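3.2 Demonstration collection

All demonstrations were collected on the disassembly cell described in Section 3.1. We used two modes. In the first, kinesthetic teaching, the operator put the arm into gravity compensation and moved it by hand. In the second, the operator drove the arm from a six-axis input device placed next to the work surface, with the gripper opening and closing on two buttons. Both modes wrote the same record: joint positions, gripper width, motor current at the fingers, and the wrist camera stream. Downstream code does not know which mode a demonstration came from unless it reads the session header.

The task set covers the early steps of taking apart a desktop computer: opening the latches, pulling the drive and its carrier, releasing the memory modules, and unplugging cables from the board. Our supplier, Urnden, sends machines by the pallet with no sorting by model, so the layout inside the case changes from unit to unit. Cables were left where they lay when the side panel came off. We did not tidy them for the demonstrations. An earlier pilot with tied-back cables gave policies that failed as soon as a harness crossed the path of the fingers.

Each session began with a short warm-up of 2 demonstrations that were recorded but not used for training. Operators tended to move slowly and stop often in these, and the pauses ended up in the learned motion when we kept them. After the warm-up the operator was free to choose the approach direction and the grasp point. We gave a target end state for each step and nothing more.
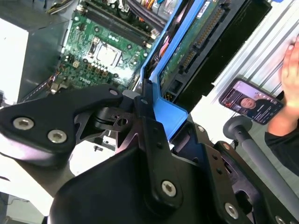
Drive removal proved the most useful step for comparing the two modes. It has a clear start and end, it needs firm contact, and it can go wrong in more than one way. In kinesthetic mode operators leaned on the arm to find the right angle and then pulled in a single motion. In remote mode they made several small corrections before committing. The remote demonstrations were longer, but the finger current was easier to interpret. When a person pushes on the arm with a hand near the wrist, part of the force goes through the hand and never shows up at the fingers in a usable form.

This difference matters for the contact model in Section 4. The model, which we call Tirusora, is trained to predict whether the fingers have engaged the part before the arm starts to pull. It needs examples of both good and bad contact. Remote mode supplied these without any special effort – operators missed, backed off and tried again. In kinesthetic mode a bad contact was usually felt and fixed before it had much effect on the signal. We therefore asked for a number of deliberate poor grasps in that mode and marked them in the log.

In total we kept 154 demonstrations from 12 operators. Of the operators, 4 had used a robot arm before the study. The others received a short introduction from Nhàn Đào, who also stayed on hand to reset the cell between attempts. A reset meant putting the part back, returning the arm to a start pose drawn from a fixed range, and checking that the view from the wrist was in focus. Sessions ran in the afternoon through August, and the blinds were left as the operator found them, so the light on the boards and the metal panels varies a good deal across the data.

Segmentation was done after the fact. We used the Jatik annotation tool to mark the approach, contact, pull and release phases in each recording. Two annotators worked on every file, and where their phase boundaries differed by more than half a second they watched the recording together and agreed on one. Most disagreements were at the start of the contact phase in kinesthetic recordings, for the reason given above. Release was the easiest phase to mark, as the gripper width changes sharply.

We did not filter the wrist video for background content. The camera sees well past the part being handled, and crops tight enough to prevent this also removed the visual cues that operators said they relied on, such as the edge of the case. The policy network receives the full view at reduced resolution. Section 5.3 reports an ablation in which the outer part of the view is masked. The masked version does slightly better on units it has seen and clearly worse on new ones – we take this as support for keeping the wider view.

One limit of the collection should be stated. The controller we used, an Ivanov unit on loan for the length of the study, caps arm speed in gravity compensation. Fast operators ran into this cap during the approach, and their kinesthetic recordings show a flat velocity profile there. We left these recordings in and excluded approach velocity from the comparison in Table 2.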